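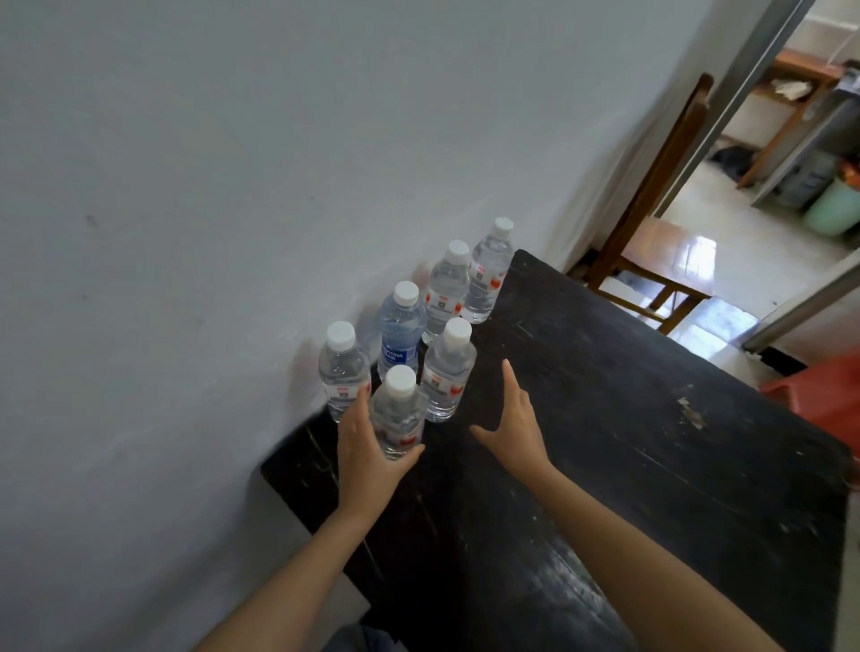

近所で誰かを励ますための集まりが開かれるとき、私はだいたい遅れて行くタイプです。呼ばれれば行く、でも自分からは言い出さない。そんな人間が偉そうに書くのも何ですが、先月の出来事がどうも頭から離れないので、ちょっと書かせてください。

うちの通りに、長いこと入院していた男の子がいるんです。退院して家に戻ってくる日に、同じ通りのコラリー・コスティガンさんが「窓から手を振りませんか」と短いメッセージを回しました。ほんとにそれだけ。時間は午後4時、持ち物なし、返信不要。で、当日どうなったかというと、通りの端から端まで人が出ていたんですよ! 犬もいたし、寝間着のままのおじいさんもいたし、マーカス・ボアテングさんはなぜかトロンボーンを抱えていました(吹いたのは2曲、どっちも同じところでつっかえてました)。

男の子は車の窓を少しだけ開けて、手を出して、すぐ引っこめました。恥ずかしかったんだと思います。お母さんのほうは泣いていて、つられてこっちも危なかった。

ここまでは、いい話です。私が引っかかっているのはその後のこと。動画が誰かのアカウントに上がって、再生回数が一晩で600近くになって、すると「次はもっと大きくやろう」という声が出てきたんですね。車を50台並べようとか、おそろいのTシャツを作ろうとか、地元のラジオに連絡しようとか。気持ちはわかるんです。私だってあの日は舞い上がって、帰り道に姉に電話して、同じ話をくどくどしましたから。

でもなあ、と思うわけです。大きくすればするほど、真ん中にいるはずの子がだんだん小さくなっていかないでしょうか。手を出してすぐ引っこめるような子に、50台分のクラクションは多すぎる気がする。あの日よかったのは、みんなが自分の家の前から動かなかったことで、あの距離がちょうどよかったんだと私は思っています。

この話をミー・タイさんにしたら、「それはあなたが人混み嫌いなだけでしょ」と笑われました。まあ、半分は当たっています。彼女の言い分では、派手なほうが喜ぶ子だっているし、賑やかにしてもらった記憶はあとで効いてくる、と。ミーさん自身、子どものころ足の手術をしたときにクラス全員が病室の下の駐車場で歌ってくれたそうで、いまだに歌詞を全部言えるんだそうです。そう言われると弱い。

だから反対運動をしたいわけじゃないんです。ただ、やる前に本人に聞いてほしい。お母さんに、だけじゃなくて本人に。6歳なら、うるさいのが好きか嫌いかくらい、ちゃんと答えてくれます。答えが「モンスタートラックが見たい」だったら、そのときは私も喜んで探しますよ。知り合いに持っている人はいませんけど、サトイシュ・クリアンさんの軽トラに段ボールで大きなタイヤをつけるくらいなら手伝えます。

それと、動画は上げる前にひと声かけてほしいですね。あれ、後ろのほうに寝癖のまま手を振っている私がはっきり映っているんです。姉からはもう3回もスクリーンショットが送られてきました。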